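Limits on Claims for Workplace Injury Need a Second Look

Opinion
November – by the Policy Desk, Irkoler Legal Centre

Last updated: November

The time allowed for an injured worker to bring a claim is too short, and the rules for extending it are too hard to follow. The Centre has held this view for 7 years. The cases that came through our Fleltanach office this year have given us no cause to change it.

A worker who is hurt on a loading dock usually knows the day and the hour. A worker whose hearing or lungs have been damaged over a long period does not. The law treats the two in much the same way. It asks when the person first knew, or ought to have known, that the injury was serious. In practice that question is answered years later, by people who were not there, from medical notes written for another purpose.
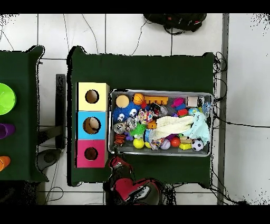

Employers and their insurers say that a firm deadline protects them from stale claims. There is some force in this. Records are lost, supervisors move on and businesses change hands. The Centre does not argue for open-ended liability. A defendant is entitled to know, at some point, that a matter is closed.

The burden is not shared evenly, however. The employer holds the incident reports, the rosters and the maintenance logs. The worker often holds a payslip and a letter from a general practitioner. When the Carkulel packing works closed, 700 people lost their jobs and, with them, any simple way of asking for their own records. Several of those who came to us had been told by telephone that the files were in storage and would be sent on. The deadline kept running while they waited.

We also see the effect of cost. An application to extend time can require a specialist report before the claim itself has been looked at. A filing fee of $200 may be manageable. A report at $1,000 or more, with no promise that the application will be heard favourably, is a different matter for a household with one income.

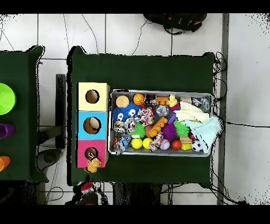
What should change

The Centre supports the approach set out in the Butkienė paper, with one reservation. Time should stop running from the day a worker makes a written request for records until the day those records are supplied. This would need only a short amendment and would cost a prompt employer nothing.

Our reservation concerns labour hire. The paper speaks of "the employer" throughout, and a labour hire worker may have two – the agency that pays the wages and the host that controls the site. A request made to either should be enough.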